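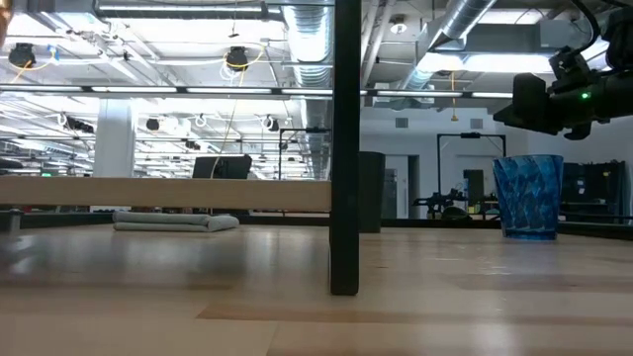

Section 4: Setting up the Trosten campaign

By now you should have the counters punched out, the map unfolded and the four card decks sorted as Section 3 explained. If you haven't, do go back and finish that first, as it is a misery to hunt for the Harbour deck with three people waiting for their turn. The short scenarios can be played with half the pieces still in the tray, but the full campaign uses very nearly everything.

A little background before we start, for those who like to know what they are fighting over. The Baron Gezer has built a submarine in the drowned quarries under Pokstead, and he means to hold the whole coast to ransom with it. One player is the Baron. The others share command of the Trosten Flotilla under Commodore Kelter, who is brave, badly supplied and rather too fond of charging straight at things. If you have read the comics you will know most of this already, and you may skip to step 1 with my blessing.

4.1 Laying out the map

1. Place the map so that the compass rose faces the Baron's player. The Flotilla players sit along the opposite side.

2. Put the Baron's screen up before any of his counters come out of their bag. The fold with the porthole drawing goes in the middle.

3. Set the turn marker on October, which is the first space of the calendar track. The track runs round to the following summer, though few games last that long.

4. Place 2 harbour counters on Pokstead and one on each of the other towns with an anchor symbol.

Note: the first printing of the map shows an anchor beside the lighthouse. It is a mistake, and I am sorry to say it was mine. Treat the lighthouse as having no harbour. Later printings have a small gull in its place.

4.2 Preparing the Baron

5. The Baron's player takes the submarine sheet and sets the fuel dial to 100.

6. Shuffle the Scheme deck and deal five cards to the Baron. He keeps three and puts the other two at the bottom of the deck, face down.

7. Behind the screen, the Baron writes the number of his starting sea square on the log pad. Squares are numbered from the top left corner of the map, and the highest is 297. He may choose any deep water square that does not touch a town.

Caution: write the starting square in full and do not rub it out, even if you change your mind a moment later. Cross it through and write the new one underneath. The log is read aloud at the end of the game, and a smudged entry has ended more than one friendly evening in our house.

8. The captive counters (the Captain's Wife, the Engineer and the Boy from the Ferry) go face down beside the submarine sheet. None of them is aboard at the start. The Baron has to capture them during play, and you will find the rules for that in Section 7.

4.3 Preparing the Flotilla

9. Give each Flotilla player one ship card and the matching ship counter. With two Flotilla players, each takes two ships. The ships all begin in Pokstead.

10. Place Commodore Kelter on whichever ship the players agree upon. If they cannot agree, he goes on the slowest one and sulks there until the second turn.

11. Take 900 crowns from the bank and put them in the shared war chest. Mines, coal and repairs are all paid for out of this, so it is worth settling now how the spending will be decided. Some groups vote, and some let Kelter's player have the last word — I would try the vote first.

12. Shuffle the Harbour deck and deal two cards to each ship. These may be shown and talked over freely, within the Baron's hearing or out of it.

Note for three players: leave out the cards marked with a small wheel. They call for more ships than you will have.

4.4 Before the first turn

13. The Flotilla lays its mines. Each ship may place one mine counter for nothing, in any shallow square next to a town. Further mines cost the amount printed on the back of the counter.

14. The Baron looks at the map and quietly checks that his starting square is still legal. If a mine has been laid on top of it, there has been a mistake somewhere, as mines go in the shallows and the submarine starts in the deep. Sort it out before going on.

15. The youngest Flotilla player draws the first Weather card and reads it out. Play then passes to the Baron, and you are off.

Caution: the glass beads used for depth charges are small and very like boiled sweets. Please keep them well away from little children and from dogs.

If you mean to stop partway through and carry on another evening, fill in the campaign sheet at the back of this book. It takes a few minutes and has room for every ship, the fuel dial and the contents of the war chest. The Baron's log should be folded and sealed in the envelope provided.

Rules text by Tùng Tôn. This section revised July 28, 2007, with corrections to steps 7 and 13.

Section 5 covers movement on the surface.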